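Spent the morning rewriting our house rules for hand-held gripper work at Toltudia. Old version was 3 pages and noone read it. Short thread, steal what you like

1/ Cables first. Both leads run back towards you and off the near edge of the table, never across the middle. If you have to lift an elbow over one, stop and re-route

2/ Markers stay clean and uncovered. No sleeves over them, no tape, no stickers. A thumbprint on a marker cost us about 200 takes in February – still cross about that

3/ Start and finish every take with jaws apart and hands still. Count of two. Rawat wanted one, we tried one, it was a mess to trim

4/ Soft things get reset by hand between takes. Don't try to put a floppy brim back exactly as it was, just get it crown up and go. The Jiltov sheet says "identical start" and for fabric thats daft

5/ Hat and wire-look stand is the warm-up pair for new starters. One stiff thing, one floppy thing, you learn both grips quick 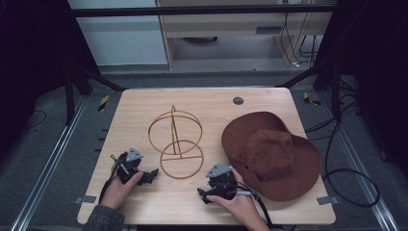 6/ Break after 400 takes, no arguing. Tired wrists make rubbish data and sore people

7/ Log the bad ones too. Dropped it, fumbled it, sneezed – write it down, leave it in, flag it. Deleting is for whoever does the review

Uneo lot use a longer list, will post a comparision when I've read it properly. Tell me what's missing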